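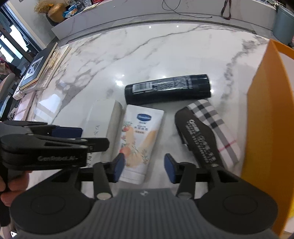
Unit 4: Reading a Product Label

Handout for Consumer Skills, Stivmont Adult Learning Center
Instructor: Revathi Pillai

What we cover in this unit
Who a label is written for
Ingredient order
Net contents and unit price
Dates and batch codes
Homework

1. Who a label is written for
A label has several readers. The buyer wants to know what the product is and how to use it. The store needs the barcode. The maker needs a way to trace a package back to the day it was filled. All of this has to fit on one package, and on a small tube the print gets very small. Bring reading glasses or a magnifier to class if you use one.

2. Ingredient order
Cosmetic ingredients are generally listed from the largest amount to the smallest. Water is often first in a lotion. Ingredients at one percent or less may come in any order after the others, so the end of the list tells you less than the start. Scent may appear only as "fragrance." If you have a known allergy, write down every name it goes by and keep the list in your wallet.

3. Net contents and unit price
Net contents means the product alone, without the package. To compare two sizes, divide the price by the amount.

Worked problem: Clendance hand lotion costs $4.40 for 10 ounces. 4.40 divided by 10 is 0.44, or 44 cents an ounce. The small tube is 2 ounces for $1.50, or 75 cents an ounce. The large one costs less per ounce. It is a poor buy if you throw half of it away.

4. Dates and batch codes
Many cosmetics carry no expiration date. Look for a small drawing of an open jar with a number and the letter M, such as 12M. It gives the months of use after opening. A batch code is usually stamped or printed near a seam or on the base. Two tubes of the same lotion might read 3283 and 3286. Have the code ready when you call about a recall.

5. Homework
Choose two products of the same type at home. Copy the first five ingredients of each, work out both unit prices, and find the batch codes. Konrad Walczak will collect the sheets at the start of the April session. Late work goes in the tray outside room 10.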